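4/22/24, dye bench

Third go at the walnut hull bath and I think I finally like it! I soaked the hulls in the Rostow crock over the weekend (lid on, brick on the lid, you all know why) and strained them twice through the old curtain. What came out was nearly black and smelled like a wet basement. Batch 87, for anyone keeping the card file up.

I went with 200 grams of hulls this time and no alum at all, just the long soak. Cotton has always been the stubborn one for me. Wool grabs brown like it's been waiting for it, but cotton goes in hopeful and comes out the color of weak tea, and then you rinse it and half of that leaves too. So I scoured it harder than usual, 2 hours at a simmer with soda ash, and the water went so yellow that I did it over again with fresh. I'd bet money that's where batches 85 and 86 went wrong, the sizing never really came out.

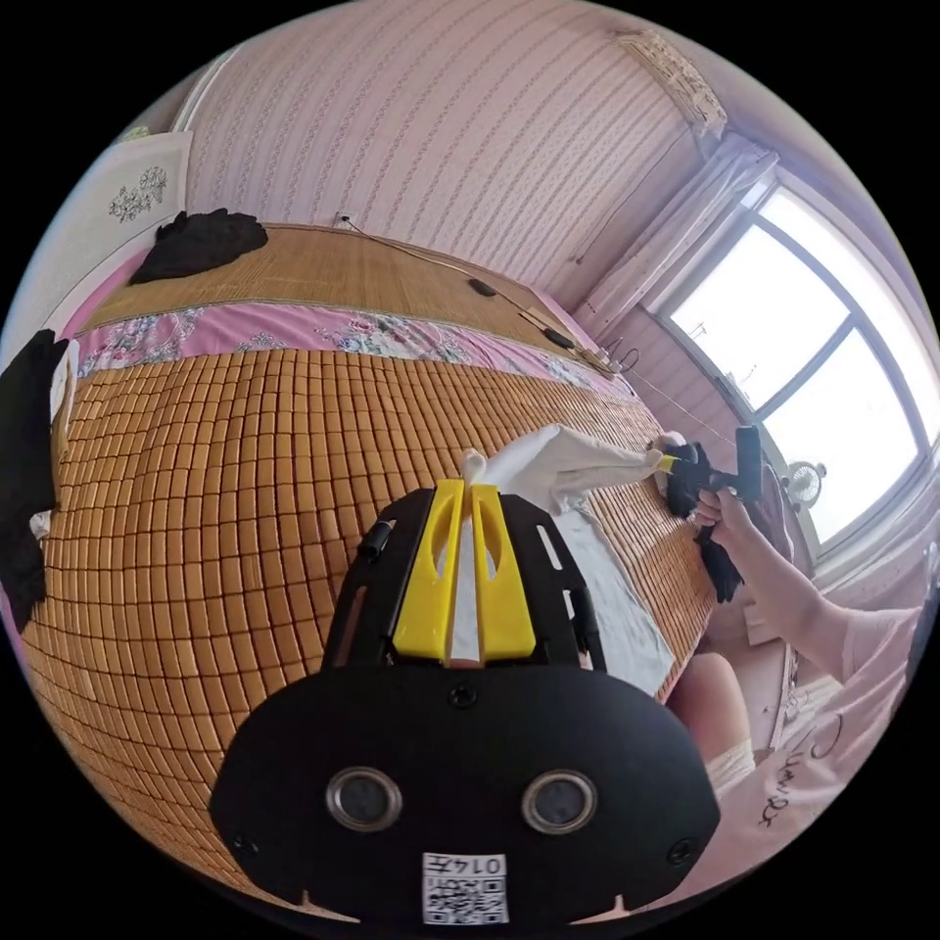

Lizelle Ngubane thinks I'm giving the scour too much credit and that the Stalwood water is the real trouble, all that iron in it, and she wants me to run the same bath with jugs from the store before I write anything on the card. Fair enough. She also said the soda ash has been sitting open since before Christmas, which, okay, yes.

So the plan is two small pots side by side, tap and jug, same cloth, same hulls, same clock. I'll cut the swatches from the Mnguni bolt and notch the corners on the tap ones so they can't get mixed up like last time (sorry, Tatsuya). Need more hulls, a new tub of soda ash, and whoever has the good thermometer, please put it back on the hook.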